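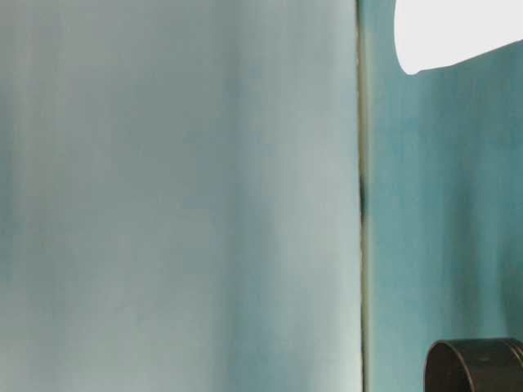

Fixed camera view, pale panel on the left, teal on the right.

Bench notes from the shared workshop

Rafail Makris and Theano Alexiou are still working on their gripper arm, which goes by the name Volov. The finger has a new pad, and a small tag on the housing lets the camera track it. The current target is a black mug with an orange handle.
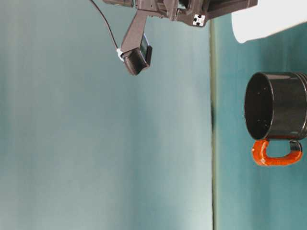

Wiring took up most of October, and the cable run is still being changed - the first one was 200 mm too short. Theano wants 300 logged grasps before they move on to other objects. They have 16 so far. Parts and spare cable go in the bin marked Trolico. 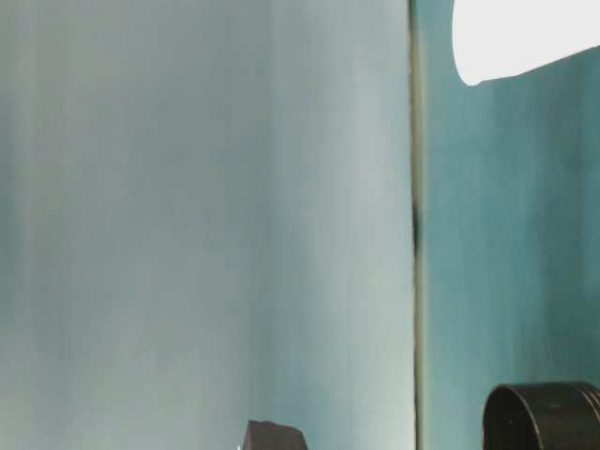

Next bench night

2 Mar 2022, bench 13. Ask for Tiruwork Negash at the door.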